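La mesa redonda

Llevo 31 meses en este piso y hasta ahora no he escrito una sola línea sobre la mesa, lo cual es raro, porque he escrito sobre el extractor, sobre la humedad del pasillo y sobre la vez que Reece Tunstall intentó desatascar el fregadero con una percha. La mesa, en cambio, ha ido pasando de una entrada a otra como mueble de fondo. Hoy le toca.

Es blanca y es redonda. Cuando la compré, de segunda mano, a un señor llamado Neville Gosling que se volvía a su país y liquidaba la casa entera, me pareció que una mesa redonda era una decisión de persona adulta. Las mesas redondas no tienen cabecera, favorecen la conversación, eso lo había leído en una revista de sala de espera. Lo que la revista no mencionaba es que tampoco tienen esquinas, y que toda mi vida doméstica anterior se había organizado en torno a las esquinas. En una esquina iban las facturas. En otra, las llaves. En la tercera, el montón de cosas que no son de nadie y que se mudan conmigo de piso en piso desde la universidad. Quedaba una para comer y me sobraba.

Una mesa redonda no tiene sitio para un montón. Lo dejas en el borde y sobresale; lo dejas en el centro y preside. Neville me la vendió por 40 euros, con la condición de que la bajara yo por la escalera. Tres pisos. Paavo Tuominen, que en teoría venía a ayudar, cargó con los tornillos.

Lo primero que entró en la mesa fue el salvamanteles de paja. Es trenzado, redondo, de ese color tostado que tienen todos los salvamanteles de paja del mundo, y me lo regaló Kirsty Haslam con una tarjeta que decía «para que pongas algo encima». Kirsty regala siempre así, con instrucciones. El problema es que no especificó qué. Un jarrón, supongo. Fruta. La gente que tiene la casa bien pone fruta, y además la fruta combina, y además se la comen antes de que aparezcan las moscas. Yo puse limones una semana. Después puse el correo. Ahora mismo el salvamanteles cumple funciones de aparcamiento, y lo que aparca en él es casi siempre algo blanco y arrugado que alguien ha soltado ahí con la intención de tirarlo luego.

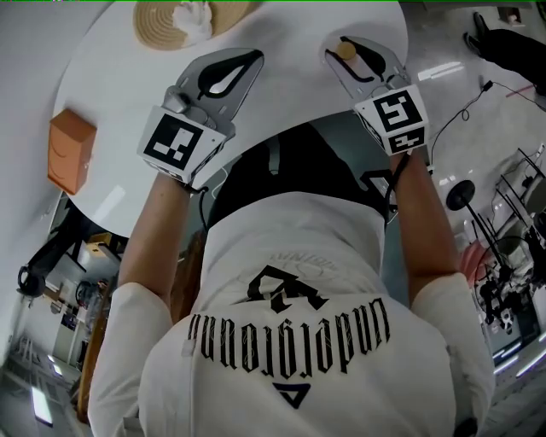
Ese «luego» es el tema de esta entrada, en realidad. En mi casa hay dos clases de objetos: los que tienen sitio y los que están esperando. Los que tienen sitio son pocos y bastante aburridos: las sartenes, las toallas, el paraguas. Los que esperan son casi todos los demás, y esperan en la mesa. He hecho intentos. Compré un mueble auxiliar de la marca Malow, que en la tienda parecía capaz de absorber el contenido de una vivienda media y que en el salón resultó tener el fondo de una caja de zapatos. Lo monté en una tarde y una noche. Las instrucciones venían con un dibujo de un hombrecillo sonriente que levanta el mueble con una mano, y llegué a cogerle verdadera manía. El Malow está hoy en el dormitorio, sosteniendo un ventilador.

Luego llegó la época de las cestas. Todo el mundo pasa por ella. Vas a comprar bombillas y sales con tres cestas, convencido de que el desorden es un problema de recipientes. Metes el desorden en las cestas, pones las cestas en la mesa y te sientas a admirar el resultado, que es una mesa con tres cestas en la que no se puede comer. Trilok Gautam, mi vecino de abajo, vino a devolverme un destornillador, las miró un rato y me preguntó si me mudaba.

De Trilok hay que decir que tiene una casa ordenada de manera casi ofensiva. Le he pedido el secreto varias veces. La primera me dijo que no comprara cosas. La segunda, que las tirara. La tercera me ofreció un té y cambió de tema, creo que porque había visto que yo llevaba en la mano un soporte de pared para un televisor que no tengo.

Pero a lo que iba: hace unas semanas decidí que la mesa se vaciaba. Entera. Quería verla blanca de orilla a orilla, como el día en que la subimos (también tres pisos, que todo en mi vida está en un tercero). Puse música, me hice un café y empecé por lo fácil, los papeles. Había un folleto de la piscina municipal. Había dos, de hecho, de temporadas distintas, y con los dos me había prometido exactamente lo mismo. Había el manual de un microondas que devolví. Había un sobre del seguro con el número de expediente 3647 escrito a boli por fuera, con mi letra, subrayado dos veces, y soy incapaz de recordar qué asunto era aquel que merecía semejante énfasis. Lo guardé, por supuesto. Un número subrayado dos veces no se tira.

Después vinieron las cosas pequeñas, que son las peores. Gomas. Una llave que no abre nada de esta casa ni, que yo sepa, de ninguna otra. Un tapón que tenía pinta de ser importante para algo. Con las cosas pequeñas no hay criterio posible, porque cada una por separado es ridícula y cada una por separado es justo la que vas a necesitar en cuanto pase el camión de la basura. Mi madre las guardaba en una lata de galletas y decía que eran «piezas». Piezas de qué no lo decía. Cuando vaciamos su casa apareció la lata, y mi hermano y yo estuvimos una hora larga sacando piezas y discutiendo si aquello era de la persiana o del coche. Nos la repartimos. Mi mitad está en alguna parte, esperando.

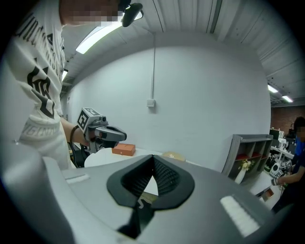 El orden tiene una fase intermedia de la que se habla poco y que consiste en dejarlo todo peor para poder dejarlo mejor. Yo vivo en esa fase. Vacío un cajón, extiendo lo que había, me entra hambre, y tres días después estoy desayunando de pie. Esta vez conseguí llegar más lejos que nunca: al final de la tarde la mesa se veía, se veía el canto curvo, se veía blanco. Y, sin embargo, la caja naranja seguía allí. La caja naranja sigue siempre allí. Es rectangular, de un naranja que según la luz tira a marrón, con una especie de emblema en la tapa, muy apagado, y ha sobrevivido a las cestas, al folleto de la piscina y a mi mejor versión. Se pone cerca de la cosa redonda de Kirsty y forman pareja, como esos matrimonios que van a todas las bodas.

Con la caja tengo una relación complicada. Vino con algo dentro, eso seguro, porque nadie me regala cajas vacías, pero lo de dentro se gastó o se perdió y quedó la caja, que es buena. Ahí está la trampa. Una caja mala se pliega y al contenedor. Una caja buena se queda hasta que encuentres algo a su altura, y yo llevo mucho tiempo sin encontrar nada a su altura. Probé con los botones sueltos. Le quedaban vulgares. Probé con pilas y me dio pena. Paavo sugirió que metiera en ella el expediente del seguro, doblado, y reconozco que lo medité.

Otra cosa que descubre uno al despejar una mesa es la pared. La mía es larga y lisa y de un color que el casero llama «piedra» y que a mí me parece el de una tarde nublada. Como nunca colgué nada, lo único que tiene es lo de la luz, con su canaleta. Durante mucho tiempo pensé en tapar ese lado con un cuadro. Fui incluso a mirar marcos a Bognár, la tienda de la calle de atrás, que tiene un escaparate precioso y un dependiente que te pregunta las medidas antes de saludarte. No llevaba las medidas. Volví otro día con las medidas y sin la lámina. El dependiente, muy educado, me apuntó en un papelito lo que tenía que traer la tercera vez, y el papelito, no hace falta que lo diga, terminó en la mesa.

Por lo menos ese día me sirvió para acordarme de que el piso tiene buena luz. Por la mañana, hasta las once, entra de lado y perdona bastante. Yo recibo siempre que puedo antes de las once.

Kirsty opina que el problema es de método. Ella sigue uno que sacó de un libro, Gillovside, o así se llama el método, nunca me ha quedado claro si es el apellido de la autora o un pueblo. Consiste en coger cada objeto y preguntarse cuándo fue la última vez que lo echaste de menos. La idea me gusta, pero está mal planteada para alguien como yo, que no echa de menos las cosas porque las tiene delante. Están todas en la mesa. Si quisiera echar de menos la caja naranja tendría que empezar por no verla mientras ceno.

Lo intenté igualmente. Metí en una bolsa todo lo dudoso y la dejé junto a la puerta, con la idea de bajarla al salir. La bolsa estuvo junto a la puerta lo bastante como para adquirir nombre. Reece la llamaba «la inquilina». Un día la abrí para buscar unas tijeras — que estaban, eso hay que concedérselo — y ya que estaba abierta rescaté la bola de madera, porque una bola de madera siempre da gusto tenerla a mano, y un rollo de cinta casi entero, y la llave que no abre nada. La bolsa adelgazó mucho. Al final bajé una bolsa tan pequeña que me daba vergüenza cruzarme con Trilok, y me lo crucé.
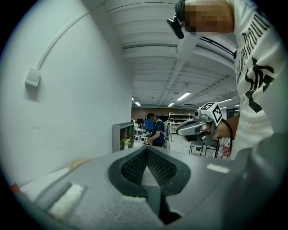 La bola de madera merece un párrafo. Es pequeña, de color claro, y sospecho que perteneció a un mueble, a un tirador o al remate de algo. Rueda fatal para ser redonda. En una mesa con esquinas se habría caído hace años y la habría aspirado sin remordimientos; en esta da media vuelta y se detiene donde le parece. La gente que viene la coge sin darse cuenta y se pone a darle vueltas mientras habla. He visto a Paavo contarme un divorcio entero con ella en la mano. Desde entonces la considero mobiliario.

Miré una mesa nueva, no voy a mentir. En el outlet de Traltinham tenían una rectangular, con cajón, por 79 euros, y el cajón corría como la seda. Lo abrí y lo cerré tantas veces que vino una empleada a ver si necesitaba algo. Le dije que estaba mirando. Con un cajón así, pensé, metería los papeles y el tapón y la llave, y arriba quedaría la superficie limpia, con sus cuatro puntas, y yo sería otro. Me senté en una silla de exposición a hacer cuentas y las cuentas salían. Lo que no salía era bajar la redonda por la escalera, con Paavo encargándose de los tornillos.

Así que se queda. De momento he llegado a un acuerdo con ella: el salvamanteles en su lado, con lo que le caiga encima, la caja cerca, y el resto libre para comer, al menos los días que viene alguien. Kirsty viene en julio y ya ha anunciado que trae otra cosa para la mesa. Le he preguntado qué tamaño tiene. Me ha contestado que es un frutero.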